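The Grorkberg Workshop Letter
Oct 12, 2023

What I learned from teaching two arms to tidy up

If you've been getting this letter for a while you know I've spent most of the year complaining about grippers. This month I get to complain about myself, because I've been on teleop duty, and it's a humbling way to spend your afternoons.

The short version, for those who skipped the last issue: we're collecting demonstrations for the two-arm setup, the one we call Skurna. The task is bottle sorting. A person drives both arms by hand through a pair of small leader arms, the big arms copy every move, and we record the whole thing. Do that enough times and you have something to train a policy on. Do it with a sore shoulder and you have something to train a policy with a sore shoulder on. (I have the recordings to prove it.)

Our target is 400 good demonstrations before we touch the training settings again. I keep saying "good" out loud because there's a difference, and I didn't respect it enough when we started. My first afternoon I was so proud of how many I'd banked! Then I sat down with a cup of tea and watched them back, and oh dear. I was fast, sure. I was also wandering all over the place. I'd go for a bottle, change my mind halfway, hover, drift over to a different one, and then grab the first one after all. To me that felt like thinking. To a model it's just an arm that sometimes hovers for no reason, and it will learn to hover right along with you.

So I threw most of that afternoon away and made myself a rule: decide before you move. I look at the table with my hands off the leaders, pick the bottle, pick the side I'm coming in from, and only then start the recording. It felt painfully slow for the first hour. Now I barely notice it, and the playback looks like somebody who knows what they want.

The other thing I had to fix was my right hand. I'm very right-handed, it seems, even when my hands are made of metal and bolted to a bench. Left to myself I'll do everything with the right arm and let the left one sit there like a houseplant. That's fine if you want a one-armed robot with an expensive decoration, but we're supposed to be showing it how to share the work. These days I do a block starting with the left, then a block starting with the right, then a block where I have to pass something between the two at least once. The left-first blocks are still ugly. They're getting less ugly.

Let me talk about passing for a minute, because it's the part people ask me about most, and it's the part I got wrong the longest.

When you hand a bottle to another person you don't think about it at all. You feel them take it and you let go. Driving the arms, you don't get that feeling, or at least I don't get it through our leaders, which have no force coming back through them. You're going by eye. So the question is when to open the first gripper. Too early and the bottle drops. Too late and the two arms are having a little tug of war, and with a soft plastic bottle the bottle loses. I've heard that crunch more times than I'd like.

What works for me is stupidly simple. I bring the second gripper in slowly, close it, and then I wait. I count to two in my head with both sets of fingers closed and nothing moving. Then the first hand opens, all the way, and backs off along the same line it came in on. No half-opening, no wiggling it loose. The backing off matters a lot more than I expected. My old habit was to swing the free hand away sideways, straight to the next bottle, and I'd clip the thing I'd just passed over.

That two-count pause got me a bit of grief from the Stanciu group when I showed them on our last call. Their view is that pauses in a demonstration teach the robot to stall, and they trim theirs out afterward. They're not wrong! Long pauses are poison. But I think a short one that always comes at the same point in the task, with the hands always in the same relation to each other, is something a policy can make sense of. We agreed to disagree and compare numbers in December. I'll report back, even if I lose.

A few words about bottles, and then I'll get to the mailbag.

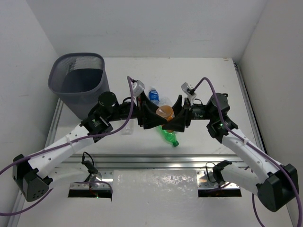 I've become a bottle snob. Colored ones are a pleasure. You can see an orange or a green bottle on the monitor from any camera view we've got, you know which way it's pointing, and you can line your fingers up without squinting. Clear ones are another story. On a white table a clear bottle is mostly a few shiny edges and a rumor, and if it has a label you end up steering by the label and guessing at the rest. I was avoiding them without realizing it. I'd clear all the nice bright bottles first, then do the see-through ones at the end when I was tired, and my grasps on them were terrible.

That's a nasty sort of mistake, too, because each recording looks okay by itself. You only see it when you put a pile of them together and notice that the clear bottle is always last and always grabbed badly. So now I mix the order on purpose. Some runs the clear one goes first, while I'm fresh. Some runs it goes in the middle. I also stopped laying things out so neatly. I used to set each bottle down with a polite gap around it, the way you'd set a table, and of course real recycling doesn't come like that. It comes in a heap, with one thing half on top of another. I let them land how they land now, and only step in if something rolls out of reach.

Crushed plastic deserves its own letter someday. The trick, as far as I have one, is to grab for the thickest bit you can find and accept that it'll fold differently every time. Don't go back for a prettier grip once you've got hold of it. If it's held, it's held. Keep moving.

Now the mailbag, which was bigger than usual.

One of you asked how long I can drive before the quality drops. For me it's short sessions. I do 6 runs, then I stand up, shake out my hands and look at something far away. I used to push on until lunch and I could see exactly where I should have stopped: the approaches get lazy, the wrist angles get weird, and I start bumping the table. If you're setting up something like this at your own place, put the break in the schedule. You won't take it otherwise. I certainly didn't.

Another reader wanted to know if we keep the failed ones. Yes, in a separate folder, marked as failed. We don't train on them right now. There's one kind of "failure" I do keep in the main set, though, and that's the recovery: I fumble a bottle, it tips over or slides, and I calmly go and pick it up again. Those are gold. A robot that has only ever seen perfect runs has no idea what to do the first time a bottle falls on its side. I won't fake a fumble to get one (the fake ones look fake, I've tried, I have no future in acting), but I've stopped hitting the discard button every time something slips.

And somebody asked, very kindly, whether it's boring. A bit! Some days it's like folding laundry with oven mitts on. But there's a moment, usually somewhere in the second session, when you stop thinking about the leaders and just reach for the thing, and the arms go where you meant. I get a silly amount of joy out of that. I also put the radio on, which helps.

Odds and ends. The people at Gidon wrote to say they're moving their own collection over to a two-arm bench this winter, and asked what I'd do differently if I were starting fresh. My list came out at 7 items and most of them were about chairs and lighting, so make of that what you will. The biggest one was cables. Before each session I run both arms out to the far corners of the table and back, slowly, and watch that the camera cables have enough slack at full stretch and aren't looping where a wrist wants to turn. It takes hardly any time. I skipped it once and spent the rest of the day finding out why one wrist view kept cutting out.

The second biggest was to write down what "done" means before you start. We didn't. For our first batch I was ending the run when the last bottle left my gripper, and the other operator was ending it when both arms were back at their rest position. Neither of those is silly, but mixed together they make a mess, and guess who got to go through the files and sort out which was which. We end at rest position now - both arms home, both grippers open, then stop.

I've put our run sheet up on the Grorkberg page for anybody who wants to copy it. It's one side of paper and there's nothing clever on it: start hand, bottle order, whether there was a pass, whether there was a recovery, and a line for notes. My notes mostly say "ugh." If you use it and find you need another box, write and tell me what it was, I'd like to steal it.

Next time I'm hoping to have the first training results from the left-first blocks, and I promised I'd finally write up how we set the leader arms for people with smaller hands. Send me your questions before then, especially if you've tried clear bottles on a darker table. I keep meaning to, and I keep not doing it.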